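# Where Does the Water in Your Sink Come From?

Water at home travels a long way before it reaches the kitchen. Most of it starts as rain or melted snow. It collects in rivers, in lakes, or in layers of wet sand and rock under the ground.

A pump moves this raw water to a treatment plant. Workers add a substance that makes tiny bits of dirt stick together. The clumps are called **floc**. Floc is heavy, so it sinks to the bottom of a tank. The clearer water on top then passes through a filter made of sand and gravel.

Next comes disinfection. A small dose of chlorine kills germs that are too small to see.
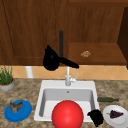
Clean water is then pumped up into a water tower. The tower is tall for a reason. Water is heavy, and its weight pushes down on the water below it. This push is called **pressure**. When you open a faucet, pressure moves the water through the pipes and out.

The town of Rila has one tower and 26 pumps. Its longest pipe, called a **main**, measures 1,157 yards. Smaller pipes branch off the main, one to each building.

After use, water leaves by the drain. Under the sink is a bent pipe called a **trap**. The bend always holds a little water, which blocks smelly gas from coming back up.

**Words to know**

- *Floc*: clumps of dirt in water
- *Main*: a large pipe under a street
- *Trap*: a bent pipe below a drain

*Text by Leire Sotomayor*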